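cloltham-recipes

README for the Cloltham Recipe Cards, version 2

Hi! I'm Ailbhe Mac Mathúna and this is my transcription of the recipe pages from the Cloltham parish newsletter, typed up by hand (mine, mostly) over far too many evenings. If you just want the recipes, grab recipes.csv and go cook something. If you want to know why the spelling is so odd, keep reading.

What you get

There are 2,643 recipes, one per row. They come from 82 issues of the newsletter that turned up in two boxes when my aunt moved house. I borrowed the boxes, promised to give them back by October, and did not give them back by October. Sorry, Auntie.

The newsletter ran a recipe page in every one of those issues, and some of the Christmas ones were nearly all recipes (so much fruitcake!). People mailed them in on whatever paper they had, and the editor seems to have printed them exactly as they came, which I love and which made my life very hard.

Columns

id: a plain number, no meaning at all
title: as printed, capital letters and all
sender: initials only, see Privacy
issue: the issue number on the cover
page: page number, blank where the corner is missing
ingredients: separated by semicolons
method: one long string, line breaks taken out
course: my own guess, so argue with me if you like
notes: anything scribbled on the page in pen

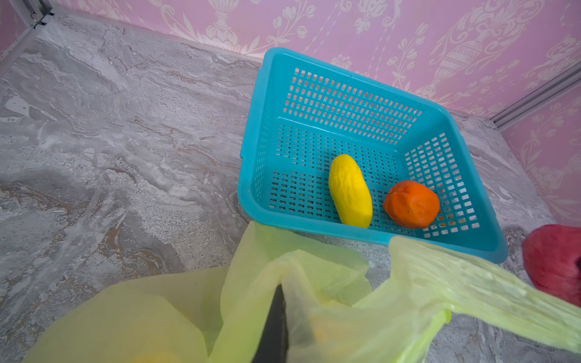
The course column is the one I'd trust least. I started out with starter, main, dessert and other, and then I hit the chutneys. Are chutneys a course? I put them in with "preserves" along with the jams, and then the pickled eggs went in there too, and by the end I had 8 labels and a headache. Zoia Pasichnyk went through the whole column after me and moved a lot of things to better homes, so whatever makes sense in there is her doing.

Spelling and units

I kept the original spelling in title and method. "Marmelade" is how they printed it, so "marmelade" is how you get it. In ingredients I did clean things up a bit, so you can search for one kind of sugar without trying five versions of the word.

Units are a mess and I've left them a mess. You'll find ounces, cups, "a teacup", "a good knob" and, in one dumpling recipe, "the usual amount". I tried converting everything to grams and gave up by lunchtime. Azadeh Kordestani has a script that handles the ounces and pints pretty well, and it's in the tools folder with her comments left in. It skips anything it can't read and writes the row id to a log, so check the log before you bake.
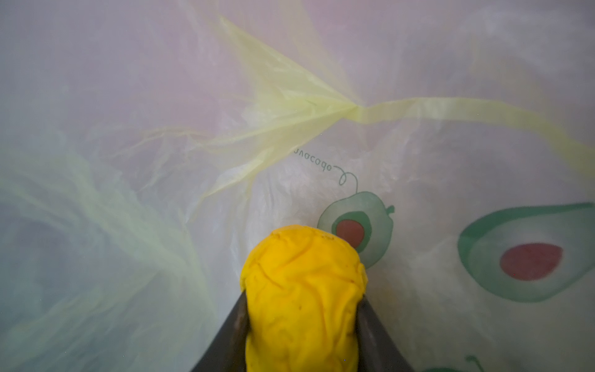

Oven temperatures are worse. Older issues say "slow", "moderate" or "hot" and leave it there. I did not turn those into numbers, and please don't open an issue asking me to. If you have a chart you like, use it on your own copy.

Known problems

Some recipes are in there twice. People sent in the same lemon cake years apart with one egg more or less, and I couldn't decide when a cake stops being the same cake. I left them all in.

A few methods stop halfway because the page was torn. Those have "incomplete" in the notes column. There's a cheese pie I would really, really like the end of, so if anyone out there has a full copy of that issue, write to me!

Commas inside the method text used to break the file in some spreadsheet programs. Cristian Yupanqui fixed that for this version by quoting every field. If it still opens funny, import it as UTF-8.

The sample row most people ask about is the baked squash with breadcrumbs, which reads like this in the original (text below):
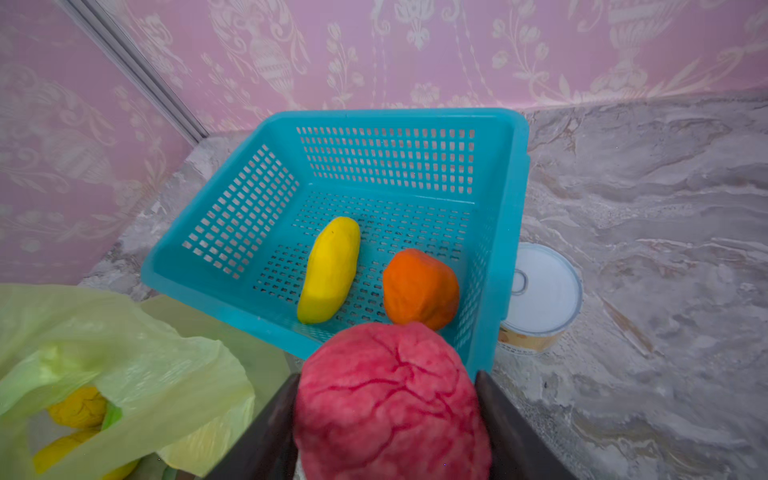

Issue 82, page 8

SQUASH, BAKED, MRS. V's WAY. Take one squash of decent size, halve and scoop. Fill with crumbs, onion, butter and whatever herbs are up. Moderate oven until soft. Good cold.

In the file it has course set to "main" and a pen note that says "more onion". I've made it four times and I agree with the pen.

Privacy

Senders signed with full names and often a street. I've cut that down to initials everywhere, including inside the titles, so "Mrs. V" stays but nothing longer does. If you spot a full name I missed, tell me the row id and I'll fix it the same evening.

Using it

Cook from it, count things in it, print it for your mother. If you put it online somewhere, please link back here and keep the notes column, as that's where all the fun is. Nayeli Ñahui is working on a Spanish version of the titles, and that will go in its own file when she's happy with it.

Corrections go in corrections.txt, one per line, with the row id first.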